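Gripper Trial Checklist, Bench 4: Cup Handling, Filar fingers against Brinholm fingers
Filled in by Toshiko Uchida. Second reader: Nanami Imai. October. 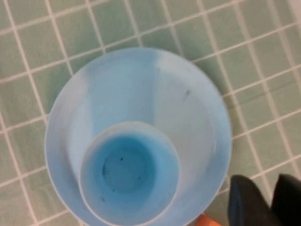
Photo: Cedotach bench trials, wrist camera

Marks used: OK, FIX, N/A. Comments are required for every FIX and, judging by the last sheet, unavoidable for everything else.

1. Before power

Emergency stop within reach of the operator's chair: OK. The chair has been moved to make this true.

Finger screws checked with the torque driver, both sets: OK.

Air line and cable clear of joint five: FIX. Cable rubs the elbow at full reach. Taped for now. I am aware of what the sheet says about tape.

Speed limit set to 33 percent for first contact: OK. The Acheampong controller goes back to its own idea of speed after every restart, so check again after lunch.

2. Camera

Wrist mount tight, no play: OK.

Focus acceptable at working height: FIX. Rims and tile edges come out soft. Good enough to find a cup, poor for judging the gap between finger and rim.

Finger tips in view at lower right: OK. Nanami would like more finger and less tile. Moving the mount means redoing the hand-eye calibration, and she has been told who would be doing that.

Exposure: OK, with a grumble. There is a nearly white band down the inside wall of the large cup. Pale blue plastic was a brave choice for the edge detector.

3. Test objects

Cups free of cracks: OK, by hand and eye.

Cups clean: FIX. Three dark specks in the bottom of the small cup and a gray streak on the inner wall of the large one. Wipe both before the scored runs. The detector counted the streak as a rim twice on the Filar set.

Small cup centered in large cup: N/A. Off center is allowed, since the trial is about picking the inner one out from wherever it has slid to. Do not tidy it.

Surface: OK. Green tile, grid at an angle to the camera. Leave it at an angle for both sets or the comparison is worthless.

4. Grippers

Filar, opening and closing by hand command: OK. Smooth, slightly slow, sounds like a stapler thinking.

Filar, force limit: OK. Released at the set value on all tries.

Brinholm, opening and closing: OK. Faster.

Brinholm, force limit: FIX. Overshoots on the first close after idle, then behaves — exactly as it did last time, when we wrote "monitor." We have monitored it. Please somebody call Brinholm.

Finger pads, wear: OK on Filar. Brinholm left pad is lifting at one corner, replace before run 77.

5. Sign-off

Cleared for slow runs, Filar only. Brinholm to wait for the force limit and the new pad. — T.U.

Agreed, except that the cable tape should be a clip by tomorrow morning. I have left a clip on the keyboard. — N.I.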